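About Derstead

Derstead teaches robot arms to do household and light catering tasks. A person shows the arm what to do, either by taking hold of it and moving it by hand or by driving it from a second, smaller arm at a desk. The motion is recorded together with the camera views, and the recordings are used to train a control program that later attempts the same task without the person.

The company was set up in March 2016 by 2 engineers who had worked on packing machinery. We are privately owned and take on paid work from appliance makers, kitchen suppliers and university groups. We do not sell robots. Customers receive recordings, trained control programs, or both, and a written report on how the tests went.

What we do

Our work falls under two headings, and most projects use a mixture.

Guiding by hand. The arm is switched to a mode in which its motors carry only its own weight. The operator holds the wrist and leads the gripper through the task. This suits short movements with contact, such as pressing a lid down or pulling a drawer, because the operator feels the resistance directly. Its drawback is that the operator's hands and sleeves appear in the camera views. Where that matters we replay the recorded motion with the operator standing clear and record the cameras on the second pass. Replays in which an object ends up somewhere different are thrown out.

Driving from a distance. The operator sits at a desk and moves a small copy of the arm, and the full-sized arm follows. We call our version of this desk Orby. It has a foot pedal for starting and stopping a recording, a trigger for the gripper and one screen per camera. Operators can work with a direct view of the counter or from the screens only. The second is slower to learn but gives better recordings, as the operator then decides on the basis of the same views the control program will be given.

How a task is recorded

Each task begins as a single written sentence, for example "move the jug to the left of the sink". If two operators read the sentence and do different things, it is rewritten. The sheet that goes with it lists the objects, their permitted starting areas and the condition that counts as finished.

A standard set is 200 recordings of one task. Starting positions are drawn from a list before the session and are not chosen by the operator, who would otherwise tend to place things where they are easy to reach. Objects which play no part in the task are left on the counter and moved between recordings. A program trained on a bare surface often fails when a bottle is standing behind the thing it has been told to pick up.

Failed attempts are kept and marked as failures. Attempts in which the operator missed the grasp and then recovered are marked separately, and customers usually ask for these. Long pauses at the start and end are trimmed. Nothing is trimmed from the middle.

After a set is complete, a second person checks every recording against the sheet. Roughly one in twelve is sent back, most often for a wrong start position or a camera that had been knocked.

Software

Recordings are stored and checked in Irnix, our own program. It lines up joint positions, gripper opening and camera pictures on one clock and flags any gap longer than 4 hundredths of a second. Customers can have the output in Irnix's own layout or in one they specify, provided they send us a reader for it at the start of the contract.

Từ is the part that handles the written side. The name is the Vietnamese for "word". It holds the task sentences, their approved variants and the names used for each object, so that a jug does not become a pitcher halfway through a set unless the customer wants both. It can be used without Irnix and is licensed separately.

People and training

New operators spend 3 weeks on practice tasks before any of their recordings are passed to a customer. The first week is hand guiding only. Operators work at the desk in spells of up to forty minutes, after which the quality of the fine movements drops noticeably, and change to checking work in between.

We do not require previous experience with robots. Good operators have come to us from sewing, dentistry and crane work. Applicants are asked to do a short trial at the desk, for which they are paid.

Safety

Arms are limited in speed and force during all work with a person within reach. Each station has a stop button at the counter and another at the desk. No task involves blades, naked flame or liquids above hand-hot. Requests for such tasks are considered only with dummy objects.

Visits and enquiries

Customers may attend the first session of their own project and are encouraged to try the desk. Other visits are by arrangement. Enquiries should state the task, the objects, the type of arm and whether recordings of failures are wanted. Objects can be sent to us or bought on the customer's behalf, and are returned or disposed of as instructed when the contract ends.

Page last revised 30 April 2020.
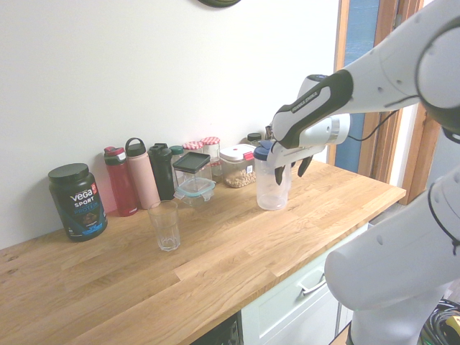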